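Kitchen Tips: Teaching a Helper Arm to Clear the Counter (Read Before You Spend the Money)

By Iona Lennox

Three readers wrote in January asking whether it's worth teaching one of these home arms to put the kitchen straight. I've now done a fair bit of it, in the practice kitchen that comes with the Trikana software and with the real arm at Callum Galbraith's place. My short answer is that a damp cloth is still faster. If you want to go ahead anyway, these tips will save you some evenings.

Start in the practice kitchen. You drive the arm through a made-up room on your computer, and every run gets saved as a lesson. No plates get broken. The sales page says this will carry over to your own kitchen "right away." It didn't for me, and it didn't for Callum, but you will learn the controls, and that's worth something.

Choose one item and stick with it. I went with the cucumber because it sits by itself on its own marble top, with plenty of space around it. The lemon (I call it a lemon, Callum says lime) is right up against its neighbor on the other counter, and a beginner will knock both.
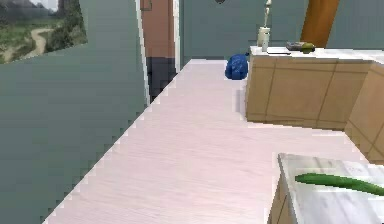
The practice kitchen, with the cucumber on the near counter and the blue bag back by the cabinets.

Keep your lessons short. Mine run 30 seconds: reach, close, lift, set down, let go. If you wander off in the middle to fix something else, the arm learns the wandering too. I threw out 13 of my early lessons for that, and I should have thrown out more.

Go slow at the pick-up and quicker in between. Most people do it backwards. They creep across the room being careful and then snatch at the food. With a long, slick thing like a cucumber, come down over the middle. Grab it near the tip and it swings.

Look before you save. The software is happy to keep a bad run and will give it a green check mark if the item ended up in the right place. It doesn't mind that you dragged it there. I do, because the arm will drag it there forever after.

By hand or by remote?

There are 2 ways to show an arm a job, and the forums fight about them endlessly. One is to take hold of the arm itself and move it through the motions. The other is to steer it with a controller. Archie Purves, who sells the Drumer controller, will tell you that remote is the only way. He would.

Moving it by hand feels natural and needs no gadgets. Your wrist gets tired, though, and your own sleeve is in front of the arm's camera half the time. Tie back anything loose. An apron with long strings is a bad idea.

Remote keeps you out of the way, but you lose your sense of how hard you're squeezing. Practice on a rolled dish towel first, then a potato, and leave soft fruit for last. In the practice kitchen there is no by-hand option at all, so whatever you learn there is remote only.

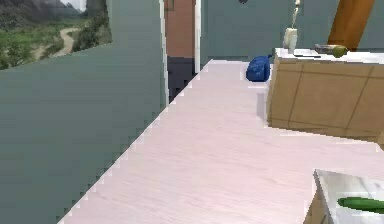
Change where you stand things. If every lesson starts with the cucumber in exactly the same spot, you have taught the arm a spot. Shift it a few inches, turn it a little, and record again. Do the same with the view if your software lets you. Five starting places is the least I'd bother with, and Hamish Yule, who has more patience than I do, won't stop there.

Leave knives out of it. I don't care what the Vieira booklet says about "advanced utensil handling." A knife goes in the drawer before the arm is switched on, and you put it there yourself. Glass the same, until you have a lot of good runs behind you.

Bags are harder than they look. Anything soft and lumpy changes shape when it's squeezed, and on screen it may behave nothing like the one under your sink. I'd skip bags altogether in the beginning — and possibly in the end.

Wipe the real counter before a session. Crumbs and a film of oil make things slide, and you'll blame your steering. Dry the vegetables as well.

Write down what you did. A notebook by the kettle is fine. I put down the item, where it began, and whether I'd keep the run. Without that you'll be left with a folder full of lessons that all have the same name.

Is it worth it?

Lorcan Quinlan wrote to say his arm now puts away a cucumber every time he asks. I'm glad for him. I'd like to know how often he buys cucumbers. For someone who has trouble reaching or gripping, I can see the point, and I'd like to hear from any reader in that position who has used one for a few months. For the rest of us, borrow before you buy, and try the practice kitchen on its own first.

Next time: getting burned rice off the bottom of a pan.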